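La puerta que se abría a medias

Cómo un equipo de cuatro personas mantiene en marcha una celda simulada de dos brazos en Laltik

A las siete de la mañana Hadiza Oyelaran ya ha leído el parte de la noche. Lo imprime, costumbre que en Laltik solo conserva ella, y marca con bolígrafo los episodios que hay que volver a mirar. La celda Lultiner trabaja de noche. Repite 252 veces la misma tarea, abrir la puerta de un frigorífico en una habitación doméstica, y por la mañana deja un listado con el resultado de cada intento, las fuerzas registradas en cada dedo y las imágenes de las cámaras.

Lultiner no tiene motores ni cables. Es un robot de dos brazos dentro de un simulador, con su base, sus muñecas, sus pinzas y sus cámaras, y en Laltik lo tratan como se trata una máquina. Tiene hoja de mantenimiento, un responsable por turno y un cuaderno de averías. El responsable de la puesta a punto es Eusebio Huaranga, que antes ajustaba pinzas neumáticas en una planta de envasado y que sigue hablando de holguras y de aprietes aunque ahora los corrija en un archivo de texto.

«Una celda simulada se desajusta igual que una real», dice Huaranga. «Cambia la versión del motor de física, alguien toca la masa de una puerta, otro sube la resolución de una malla, y a la semana la pinza no coge donde cogía».

En mayo pasó algo parecido. La tarea del frigorífico llevaba meses estable y en una sola noche los fallos se multiplicaron. El robot llegaba al tirador, cerraba los dedos y empezaba a tirar. La puerta cedía un poco y los dedos resbalaban. En el parte aparecía siempre la misma línea: contacto perdido.

El primer paso del protocolo es revisar la cámara de muñeca. Va montada detrás de los dedos y es la que manda en los últimos centímetros de la aproximación, cuando las cámaras altas ya no distinguen bien la separación entre la pinza y el objeto. Huaranga carga el episodio, lo detiene antes del contacto y compara la posición de las yemas con la que debería dar la calibración. Si la cámara está girada un grado respecto de la muñeca, el error se ve ahí antes que en ningún otro sitio.

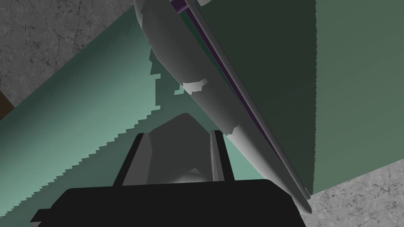
La calibración estaba bien. Huaranga la rehízo de todas formas, porque la hoja lo exige: se coloca un patrón de cuadros delante de la pinza, se mueve la muñeca a seis posturas y se comprueba que el programa devuelve siempre la misma distancia entre la lente y las yemas. El procedimiento ocupa media mañana si no hay interrupciones.

Mientras tanto, Amarachi Danladi revisaba las sombras. Danladi lleva la parte gráfica y tenía pendiente desde hacía tiempo un defecto conocido, los bordes en forma de sierra que deja el mapa de sombras cuando la luz entra rasante sobre una superficie lisa. Para un espectador es una fealdad menor. Para la red que localiza el tirador puede ser un problema, porque un borde dentado sobre un panel liso se parece mucho al canto de una pieza. Danladi lanzó una tanda con las sombras suavizadas y otra con las sombras apagadas. Los fallos bajaron algo en la primera y no cambiaron en la segunda, lo que la dejó sin una conclusión clara. Apuntó el resultado en el cuaderno y dejó abierta la incidencia.

La avería estaba en otra parte. Ladi Lawal, encargada de los modelos físicos, abrió la geometría de colisión del frigorífico. En un simulador cada objeto tiene dos cuerpos: el que se dibuja y el que se toca. El segundo suele ser más simple, para que el cálculo no se eternice. Un tirador redondeado puede verse cilíndrico y estar hecho, a efectos del contacto, de unas pocas cajas alineadas. Lawal encontró que una actualización de la biblioteca de objetos había regenerado esas cajas de forma automática y que entre dos de ellas quedaba un escalón. Cuando el dedo caía sobre el escalón, el contacto se reducía a una arista y la pinza patinaba.

La reparación se hizo a mano. Lawal borró las cajas del tirador y las sustituyó por una sola cápsula con el mismo radio que la pieza dibujada. Después corrigió el rozamiento de las yemas, que alguien había subido meses atrás para compensar otro defecto y que ya no hacía falta. Por último volvió a medir la bisagra: cuánta fuerza pide la puerta para empezar a moverse y cuánta para seguir.

Queda entonces la parte que a Huaranga más le gusta, la de colocar el robot. La base no se pone en cualquier punto del suelo. Si está demasiado cerca, el codo se pliega y la puerta golpea el antebrazo al girar. Si está demasiado lejos, el brazo trabaja casi estirado y pierde fuerza justo cuando tiene que tirar. Huaranga mueve la base, ejecuta el recorrido a cámara lenta y mira los dos brazos a la vez, el que agarra y el que espera. El segundo también cuenta. Mal aparcado, acaba dentro del arco de la puerta.

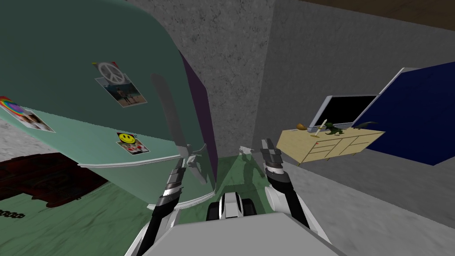
Para la tarea del frigorífico se usa el brazo izquierdo como brazo de trabajo. El derecho se queda en una postura de reposo que ha cambiado varias veces desde que existe la celda. La actual la propuso Folasade Dauda, que coordina el grupo, después de una noche en que las dos muñecas chocaron en casi todos los episodios y el parte salió inservible. La pinza libre se deja abierta y apartada, y el planificador tiene prohibido moverla hasta que el otro brazo haya soltado.

Dauda insiste también en el mobiliario. Cuando la celda se montó, el frigorífico estaba solo en una sala vacía, y todo funcionaba muy bien. Luego se trasladó la tarea a habitaciones con muebles, alfombras, imanes en la puerta y juguetes encima de las cómodas, y hubo que rehacer una parte considerable del trabajo. «En una sala vacía se aprende a abrir una puerta de sala vacía», resume. Desde entonces ninguna tanda se da por buena si no se ha pasado en una habitación completa.

Cada objeto de la habitación tiene su ficha, con masa, forma de colisión, material y fecha de la última revisión. Las fichas viven en Drandlow, el repositorio interno, y una parte de los modelos llega ya preparada por Fonseca, el proveedor habitual. Lawal revisa los que el robot va a tocar. Los demás pasan una comprobación automática que detecta objetos hundidos en el suelo, muebles que se atraviesan o piezas que salen despedidas al arrancar la física. Esa comprobación no habría encontrado el escalón del tirador, porque no mira dentro de cada pieza. Desde mayo hay otra que recorre con una esfera virtual las superficies de agarre y avisa de cualquier salto en el contacto.

La primera noche después del arreglo se lanzó una tanda larga, de 896 intentos, repartida entre varias habitaciones y distintas posiciones de partida. Oyelaran vino antes de la hora. El contacto perdido había desaparecido casi por completo del listado. Quedaban siete fallos, y en todos ellos la base había arrancado desde la misma esquina, con el brazo demasiado estirado. Huaranga recortó la zona de partida permitida y dio la avería por cerrada.

En el cuaderno la entrada ocupa media página. Lleva la descripción del síntoma, las pruebas descartadas, la pieza cambiada y el nombre de quien la cambió. Las pruebas descartadas se escriben siempre, por norma de Dauda, que se cansó de ver a gente repetir la misma calibración por no saber que ya estaba hecha.

El mantenimiento ordinario es menos vistoso. Al empezar la semana se comprueban los límites de las articulaciones y se abren y cierran las dos pinzas en vacío, con la gráfica de fuerza en pantalla. Las cámaras se calibran una vez al mes y siempre que se actualiza el motor de física. Los registros se podan cada trimestre, tarea que recae en Oyelaran y que suele retrasarse.

La incidencia de las sombras sigue abierta. Danladi ha probado un mapa de más resolución, que suaviza los bordes y encarece cada episodio, y está preparando otra tanda con la luz más alta. El siguiente mueble de la lista es un cajón bajo, con el tirador empotrado. Lawal ya ha abierto la ficha y ha encontrado dos cajas de colisión que no le gustan.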